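眼鏡拭き作業の実演記録手順

本手順は、Udunow作業学習基盤に登録する手作業の実演について、演者および記録担当者が守るべき事項を定める。対象は、頭部カメラを装着して行う両手作業とする。

1. 準備
カメラの角度を調整し、両手と机上の作業範囲が画面に収まることを確認する。袖は手首より上に上げること。 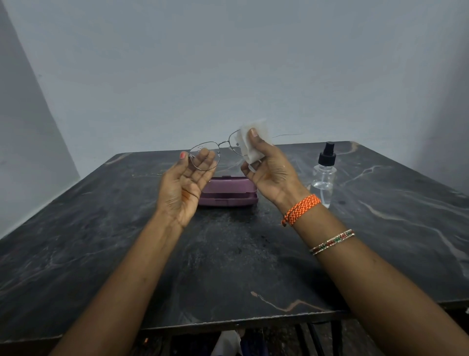 演者は開始の合図の後、両手を2秒間静止させてから作業に入る。拭き取りは片方のレンズごとに行い、一方の手で眼鏡を支え、他方の手で布を動かす。ケースは閉じた状態で両手の間の奥に置き、スプレー容器は右奥に立てておく。動作を急ぐと指先の軌跡が正しく推定されないため、一定の速さを保つこと。

2. 持ち替え
眼鏡の向きを変える際は、胸の高さより下で行い、レンズが手の甲に完全に隠れる時間を短くする。持ち替えに失敗した場合も記録を止めず、そのまま続行する。 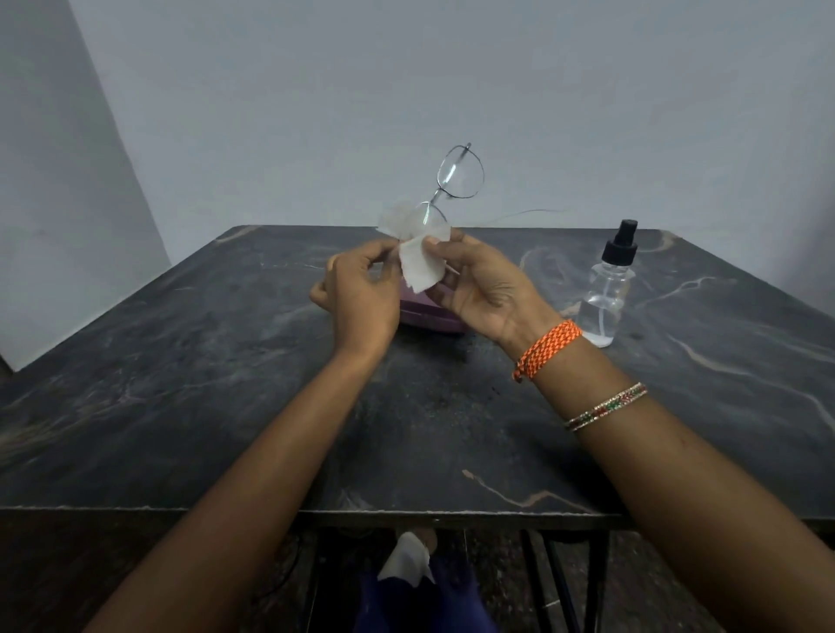 Évan Lefèvre

縦向きに持つ場合は、下側のレンズを両手の指で挟むように拭く。つるが腕に触れない位置を選ぶこと。

3. 登録
1件の実演は63秒以内とし、演者1名につき11件を採録する。区間ラベルは「把持」「拭き取り」「持ち替え」「収納」から選択する。遠隔操作による実演は別冊のMadigan操作手順に従い、同一の登録票に混在させてはならない。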